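The case for boring earthquake drills

September 30, 2025

I grew up in Kukstead, which sits on a fault that everybody in town can point to on a map and that hardly anyone thinks about from one year to the next. We had a bad one in 1792 (there's a plaque on the old customs house) and a handful of rattlers after that, the kind that knock a few jars off a shelf and give you something to talk about at the bakery. So I've been through a lot of drills. And I'd like to put in a word for the dull ones.

Last December the county tried to make ours exciting. There was a smoke machine! There were teenagers with fake blood on their foreheads, and a siren so loud that my neighbor's dog hid in the bathtub until supper. People loved it. They took videos. Then I asked my sister-in-law where her gas shutoff was, and she said she thought it was behind the house somewhere, maybe on the side with the hose.

That bugs me more than I can say. I turned mine off for practice the same evening and it took me two tries to find the right wrench, so I'm not claiming to be any better. But a drill that leaves a whole street pumped up and still guessing about the gas has spent its money on the wrong thing.

Aurelia Sârbu ran the drills at Evamlow Elementary when my kids were there, and hers were so plain you could sleep through them. She'd say "drop," the kids dropped, she'd wait 45 seconds by her wristwatch, and then everybody went back to fractions. Every month, same words, same voice. My son is a grown man with a mortgage and he still goes under the table when a truck hits the pothole outside — I've seen him do it with a fork in his hand.

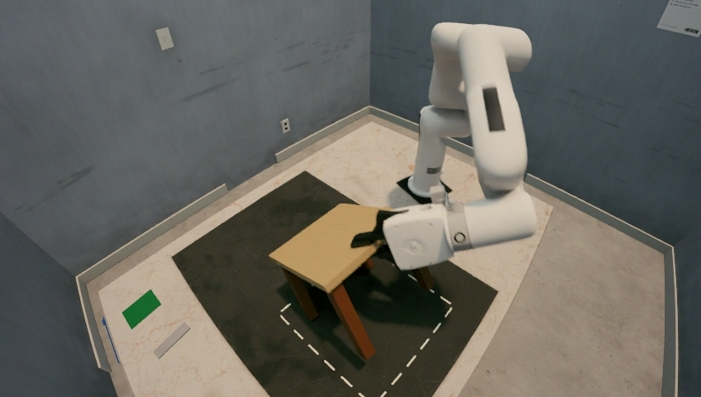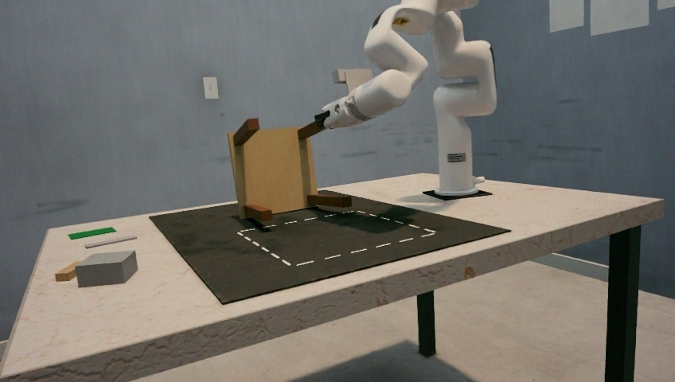 What I'd spend the money on

Furniture, first of all. Walk through any house in Kukstead and look at what's standing up tall with nothing holding it to the wall. Bookcases, mostly, and those big glass-front cabinets full of somebody's grandmother's plates. A couple of brackets and 90 minutes with a drill and you're done with the worst of it. The county could hand out brackets at the library for less than it paid for the smoke machine, I'd bet my lunch on it.

Second, the phone tree. We had one on Zamfir Street when I was little, on a sheet of paper taped inside the pantry door, and it worked fine. Now there's an app, and I have nothing against the app, but I've forgotten my password twice and I don't plan on resetting it while the chimney comes down.

My friends over in Omuvberg tell me I'm being a grump, and that the big show gets people in the door who'd never come otherwise. Fair enough, the turnout was huge. I'd just like somebody to be standing inside that door with a wrench and a box of brackets, and for the siren to be a little quieter, for the dog's sake.

The next planning meeting is open to anyone, and I'll be there asking about the library idea. Bring your own coffee, the stuff in the urn is terrible.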